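Informe de avance para la Fundación Collet: la jornada de puertas abiertas

Hola a todos:

Os debía este informe desde hace unos días y prefiero mandarlo largo antes que dejarme cosas, así que poneos cómodos. Ya sabéis que el formulario oficial tiene casillas muy pequeñas y a mí las casillas pequeñas se me dan fatal. Los números van en la hoja de siempre; lo de aquí es la versión contada, con lo que salió bien, lo que no tanto y una petición al final (sí, hay petición).

Cómo llegamos al jueves

La idea de abrir el taller venía en la propuesta original, en aquel párrafo que redactamos deprisa y que decía algo así como «acercar la automatización a las empresas pequeñas de la comarca». Muy bonito por escrito. Luego hay que mandar las invitaciones, ordenar la nave, mirar el seguro y decidir qué se enseña, y ahí nos tiramos buena parte de enero.

Al principio quería enseñarlo todo: la celda de Jitimeck, el banco de pruebas viejo, los pósteres del congreso y hasta el armario de repuestos, que me parece precioso. Dorian Vidal, que en esto tiene más cabeza que yo, me convenció de quedarnos con la cinta y el robot y dedicarles tiempo de verdad. Tenía razón. En la primera ronda la gente quería acercarse, preguntar, volver a mirar, y con cuatro paradas habríamos ido corriendo de un lado a otro como en un museo a punto de cerrar.

Se apuntaron 129 personas, bastantes más de las que esperábamos cuando os escribí en otoño. Las repartimos en 10 turnos, el primero a las nueve y media de la mañana, y reservamos los dos últimos para los institutos de Borport. Vinieron talleres de mecanizado, un par de cooperativas, gente de formación profesional y un señor jubilado que había trabajado toda la vida con transportadores y que nos hizo las mejores preguntas del día.

El montaje de la cinta

Para quien no haya pasado por aquí desde la última visita: el transportador está ya en su sitio definitivo, pegado a los paneles blancos, con los perfiles de aluminio a los lados y las cajas azules debajo. El cambio de ubicación estaba en el plan para primavera y lo adelantamos para no tener que mover nada dos veces. Me alegro mucho, porque con el fondo liso se entiende todo mejor y el público no se distrae con los cables de la otra pared (que siguen siendo un espanto, lo reconozco).

Como pieza de muestra elegimos la brida negra de dos agujeros. Estuvimos dudando entre varias y esta ganó por goleada: tiene el resalte cilíndrico en el centro, una base alargada con un agujero a cada lado, y cualquiera que haya montado un rodamiento la reconoce enseguida. Además, sobre el verde de la banda se ve perfectamente desde la segunda fila. Las piezas claras que probamos en los ensayos se veían bastante peor, y con gente de pie alrededor eso cuenta.

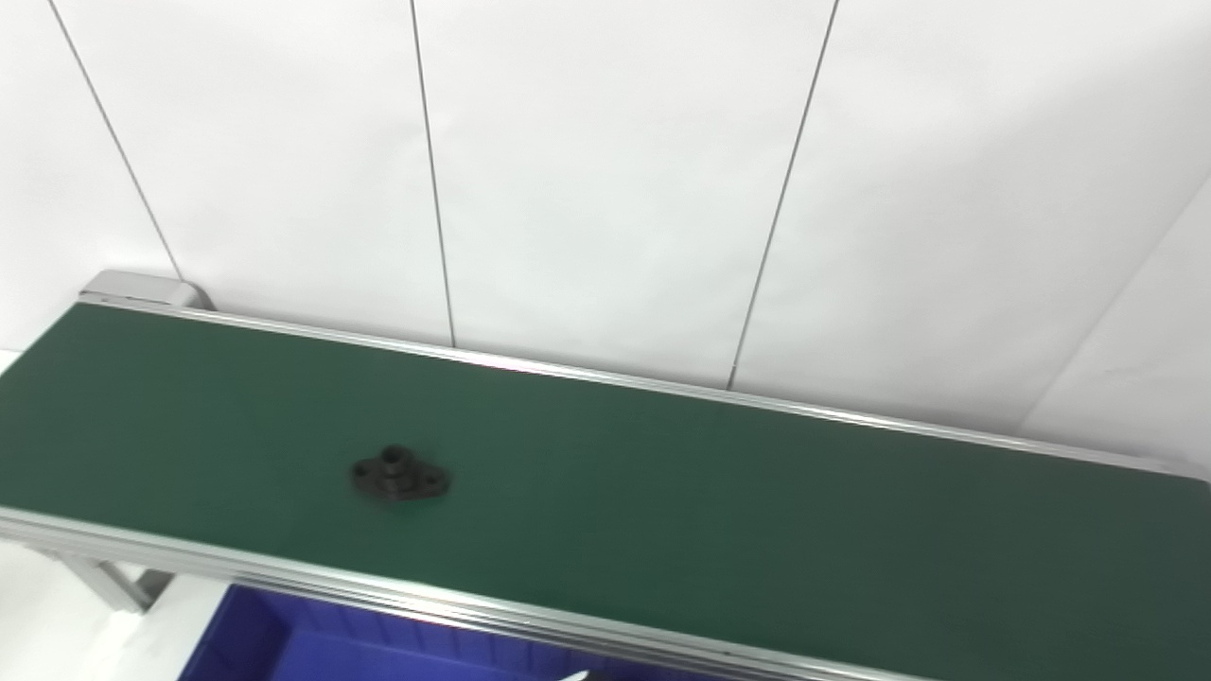 Lo que enseñamos en cada turno

Cada grupo tenía media hora. Empezaba yo con cinco minutos de charla (cronometrados por Dorian, que me conoce) sobre el proyecto, vuestra ayuda y por qué nos interesa que un robot maneje piezas sueltas encima de una cinta. Intenté no poner diapositivas y casi lo consigo: al final quedó una, con el logotipo de Collet y el nuestro.

Después venía la parte del robot. Dorian explicaba qué íbamos a hacer, colocaba la brida sobre la banda y dejaba que el grupo la mirase antes de arrancar. A los de los institutos les pedimos que decidieran ellos por dónde la agarrarían con su propia mano, y fue lo mejor que se nos ocurrió en toda la preparación. Unos por el resalte, otros por los extremos de la base, una chica dijo que la empujaría hasta el borde y la dejaría caer en la caja, y se montó un debate estupendo que tuve que cortar a mi pesar.

En los turnos de empresas la conversación fue por otro lado, como era de esperar. Preguntaban cuánto se tarda en preparar una pieza nueva, quién lo hace, qué formación necesita esa persona y qué pasa cuando cambia el lote. También cuánto cuesta, claro. Les dijimos la verdad: que esto es un proyecto de desarrollo, que no vendemos nada todavía y que los plazos de preparación están en el capítulo que más trabajo nos queda. A varios les gustó que no les contáramos maravillas. A otro le pareció una pérdida de tiempo y se fue antes de acabar, que también está en su derecho.

La mano se llevó casi todas las miradas. Yo llevo meses viéndola y ya no me fijo, pero para quien llega de nuevas los dedos articulados son un imán, y en cuanto el brazo se asoma por encima de la banda se hace el silencio. Con los estudiantes lo noté muchísimo. Había uno que llevaba todo el turno con el móvil y lo guardó sin que le dijéramos nada. 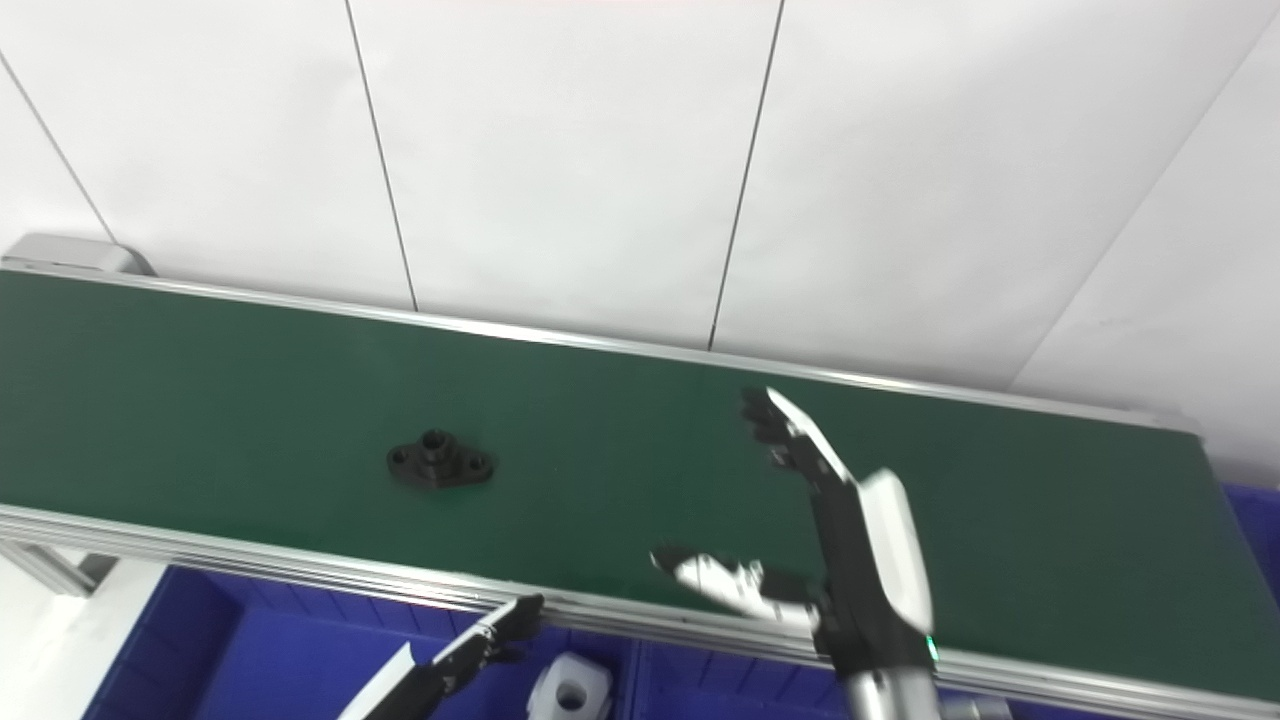 El señor jubilado, por ejemplo, apenas preguntó por los dedos. Quería saber cómo habíamos tensado la banda, si el perfil lateral nos permitía mover los soportes sin desmontar y por qué no habíamos puesto guías para llevar la pieza siempre al mismo punto. Buenísima pregunta, por cierto. Le explicamos que precisamente queremos trabajar con piezas que no llegan colocadas, y me contestó que en su fábrica se habían gastado fortunas en colocarlas. Se quedó un rato hablando con Dorian y ha prometido volver con unos planos antiguos. Ojalá lo haga.

Lo que no salió tan bien

El sonido, lo primero. En la nave retumba todo y quienes estaban detrás se perdieron parte de las explicaciones. Para la próxima queremos un micrófono sencillo de solapa; Curitz nos presta uno, así que no hay gasto que imputar.

Los turnos seguidos también nos pasaron factura. Pusimos muy poco margen entre uno y otro, y a partir de mediodía íbamos con retraso, con un grupo saliendo y el siguiente esperando en el pasillo. Comimos un bocadillo de pie. No lo recomiendo.

Y una cosa de contenido que me preocupa más: en las encuestas de salida hay gente que escribió que el robot «ya está listo para trabajar en una fábrica». No lo está, y si alguien se marchó con esa idea es que yo no me expliqué bien. He reescrito la charla inicial para decirlo al principio, con todas las letras, y voy a añadir a la hoja que repartimos un apartado corto sobre lo que todavía no hacemos. Si queréis revisarlo antes de imprimir, os lo paso encantada.

Algo de dinero

El presupuesto de la jornada se ha quedado en 2.731 euros, dentro de la partida de difusión. Lo gordo es la ampliación del seguro y la impresión; lo demás son cafés, las vallas bajas de la zona de público y el autobús de los institutos. Las facturas están subidas a la carpeta compartida, menos la del autobús, que me la han prometido para la semana que viene. Lo que sobra de la partida me gustaría guardarlo para la segunda jornada, si os parece bien, y no tocar ninguna otra línea.

Lo que nos llevamos para el proyecto

Aunque esto iba de difusión, hemos salido con trabajo para nosotros. De las conversaciones con empresas han salido 5 contactos que quieren mandarnos piezas suyas para probar, y son piezas que a nosotros no se nos habrían ocurrido: casquillos muy finos, una tapa con una lengüeta que se dobla, soportes pintados con bastante brillo. Dorian está haciendo una ficha de cada una para decidir en qué orden entran. Yo votaría por empezar con los soportes (él no, y lo estamos discutiendo con mucha educación).

También hemos aprendido a contar mejor lo que hacemos, aunque suene a poco. Cuando tienes que explicar lo mismo tantas veces en un día, acabas tirando las palabras raras. En el primer turno dije «manipulación diestra» y vi las caras. En el último decía «coger cosas con cuidado» y funcionó de maravilla. Voy a llevarme ese tono a la memoria técnica, en la medida en que me dejéis.

Estado de las tareas

La reubicación de la cinta está terminada y la doy por cerrada.

La jornada de puertas abiertas está hecha; falta pasar a limpio las encuestas, que están en papel y algunas con una letra dificilísima.

El material para institutos va a medias. Tenemos el guion de la actividad de «por dónde la cogerías» y nos faltan las fichas para el profesorado. Una profesora de Borport se ha ofrecido a leerlas antes de que las demos por buenas.

Las pruebas con piezas de empresas no han empezado. Primero hay que firmar un papel sencillo con cada una sobre qué podemos enseñar y qué no, y estamos esperando el modelo que nos ibais a enviar.

La petición

Nos encantaría repetir antes del verano, con menos turnos y grupos más pequeños, y dedicar una tarde entera a los institutos. No os pido más dinero, solo permiso para pasar la segunda jornada al siguiente periodo sin rehacer el calendario completo. Si me decís que sí por correo, me vale, y lo adjunto yo al expediente.

Y si alguno de vosotros se anima a venir ese día, avisadme con tiempo y os guardo sitio en la primera fila.

Un abrazo, y gracias por leer hasta aquí.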